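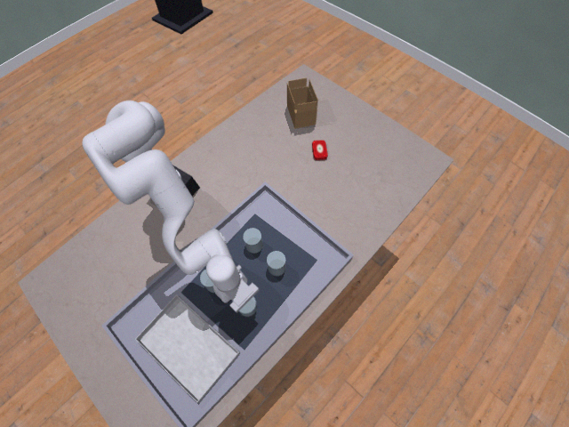 stetel_tinkerer
4 Mar 2023
OK so I'm stuck on the cup job in my sim cell and could use some fresh eyes. White arm, lavender tray, four cups on and around the dark panel, pale panel in front. The two far cups are fine all day long. The two near the gripper are where it goes bad - the tool shows up 6 mm low and nudges the rim before the fingers close. I re-taught the home pose twice and reloaded the Weltance tool file. Same thing. Any ideas before I wipe the whole setup?

gill_mike_shop
Don't wipe it! Sounds like your tool center point to me. If the offset has even a small tilt in it, you'll get away with it when the arm is stretched out and then pay for it when the wrist folds back. Run the four-pose check and see what you get.

bramstead77
I'd look at the tray frame first. If you taught it off three corners and one was sloppy, the whole plane tips and one side comes out low. Had this in June on our Bramstead cell and lost an entire evening to the tool offset before I even looked at the tray.

stetel_tinkerer
Tray frame came straight out of the scene file, I didn't teach it. So it should be dead flat?

bramstead77
Should be, sure. Is the tray parented to the rug or to the floor? Mine was hanging off the wrong thing and moved every time I reset.

gill_mike_shop
Still say TCP. A bad frame would throw off the far cups too, just the other direction, and those are good.

bramstead77
Not if the bad corner is the near one. We can go round on this all night lol

stetel_tinkerer
Ran the four-pose check. Tip wanders all over the place, way more than I expected. Went back into the tool file and the wrist angle was 13 degrees where it should be zero. No clue how long it's been like that. Fixed it and I've got 1000 cycles queued up now.

gill_mike_shop
:) save a copy of that file under a new name

bramstead77
Fine, but check the parent anyway. And post the numbers when the run is done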